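Home | Projects | Reports | Contact

How Zimden Outgrew Its First Product: A Student Project Report

Nov 4, 2025

When our group chose Zimden for the business software module, we thought we would be writing about a calendar app, and for the first few weeks we more or less were. Zimden began as a shared diary for small offices, and it was only after the company bought a little invoicing tool called Forix that the two halves started to make sense together – at least to the people paying for them.

We sent a short survey to offices in Govinau and were delighted to get 204 replies, many of them far longer than we had asked for (thank you, all of you!). Most people had come for the diary and stayed for the invoices. A fair number still grumbled about having 2 passwords, one for each side, and we heard this so often that it got its own chapter.

We also read through 2326 posts on the Riquelme user forum, which took most of July and a great deal of tea.

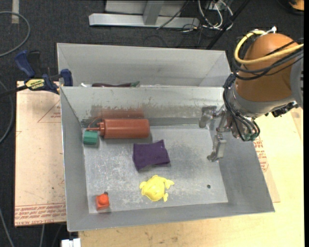 Squeeze bottle, green block and purple cloth in a grey metal bin.

Our feeling, after all that reading, is that the purchase worked because Zimden left Forix alone for a good while before joining the menus up. We would have liked to see the sales numbers, but the company does not publish them.

8 comments | Share

Related reports
Choosing a chat tool for a small charity
Why offices still love spreadsheets
Moving a school library to online booking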